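Grivano Sorting Table, pale top
Lisard Home & Laundry
Product code 123

The Grivano is a plain work table for folding, sorting and packing soft goods. We sell it mostly to families with small children, op shops, child care centres and people who sell second-hand baby things from home. It has a flat top in a pale yellow-tan colour, four straight legs and no drawers. It comes flat and takes two people less than an hour to put together.

Price: $269, legs and fittings included
Delivery: metro and regional, quoted at checkout
Stock: in store and online

What it is for

A kitchen table does the job until somebody needs to eat. The Grivano is meant to stay up in a laundry, garage or spare room so a half-finished job can be left overnight. The top is deep enough to keep a box at the back and still have room to fold in front of it.

The pale colour was chosen by Kazimiera Malinowski, who runs our showroom and sorts a lot of donated children's clothing. On a dark top she kept missing navy socks. Pastels are softer against this one, but they still show up well enough to sort, and lint wipes off without leaving a grey film.

Using it with a box

Most of our customers sort into whatever cardboard they have on hand. An open carton with low sides works best. Set it along the back edge with the long side facing you, put the bulky things down first and keep slippery fabrics until last. Satin slides off a pile of towels if it goes on too early. Plush and fleece hold their place and can be rolled, which saves room in the box and keeps the pile from being crushed flat.

The table in use has a long red cardboard box at the back, with a folded periwinkle towel, a rolled plush cloth, a piece of mauve-pink satin and a soft toy in front of it.

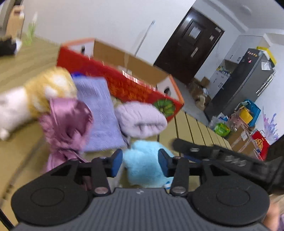
Specifications

Top: pale yellow-tan, wipe-clean
Legs: four, with screw-in levelling feet
Load: 100 kg, evenly spread
Assembly: hex key supplied, Phillips screwdriver needed
Guarantee: 3 years on the top and frame, home use
Not suitable for outdoor use

Care

Wipe with a damp cloth and a little dish soap. Dry it straight away if you have put wet towels down. Don't iron directly on the top — use a proper board or at least a thick pad. Texta comes off with methylated spirits on a rag, but test a corner first.

Go over the leg bolts after the first month and tighten any that have worked loose. If the table rocks, adjust the levelling feet before you blame the floor.

Extras

Gajewski clip-on rail. Fits either short end and holds coat hangers. Sold singly.
Trirano under-shelf. Sits between the legs and takes flat boxes or spare bags. It can't be fitted together with the rail on the same end.
Replacement feet. Pack of four, same thread as the originals.

Questions we get at the counter

Can the legs be shortened? No. If you need a lower table for children, ask Przemysław Głowacki in the workshop. He makes a lower leg set to order, and it is usually ready in roughly two weeks.

Does it fold? No. The legs unscrew if you are moving house.

Can I return it? Yes, within 30 days, unassembled and in the original carton. Orders for Christmas delivery close on 11th December.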